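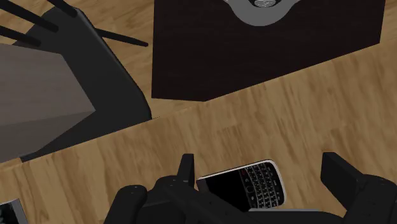 Plirner returns line: what changed for the people on it
Domenica Wyss
August 30, 2019

Start with the job as it was. Tiltham takes in used phones from the Sular trade-in program. On a busy shift that is 3000 items. Each one used to be picked up by hand, turned over, checked and put in a tray. Same wrist motion all day. Mention the sick leave figures only if asked.

The slide is from the simulator. Phone with a full keyboard, lying flat on the floor, gripper open over part of it. We practice pickups in simulation before the arm gets a shift on the line. Old keyboard models still come in, so they stay in the set.

Point to the two fingers. Wide apart, phone between them. A person slides a fingernail under the edge and never thinks about it. The arm needs a plan for that, and the plan came from the sorters. Say this clearly - the engineers had the first version going straight down on everything.

Numbers: 3628 simulated pickups in the last round, 146 sent to a person for review. Pause here. Those reviews are now a job, with a title and a pay grade.

What the sorters do now
- Review the pickups the arm is unsure about.
- Handle cracked screens and swollen batteries. The arm does not touch these.
- Write up odd items for the simulator team.
- Rotate every two hours. This was their request.

What got worse. Don't skip this part. The line is quieter and people work farther apart. Two sorters told me they miss talking across the belt. The review screens are tiring in a different way, mostly eyes and neck. We moved the screens down in the spring and it helped a little.

Pay and hours. No one lost hours in the changeover. Three people moved to shipping because they wanted to. Retraining took longer than we planned and the night shift got it last, which was a mistake on my part.

Next step: second arm in November, same floor. Sorters sit in on the setup from the first day this time.

Leave ten minutes for questions. Expect one on head count. Answer it straight - the plan for next year is the same number of people, and I have no figure past that.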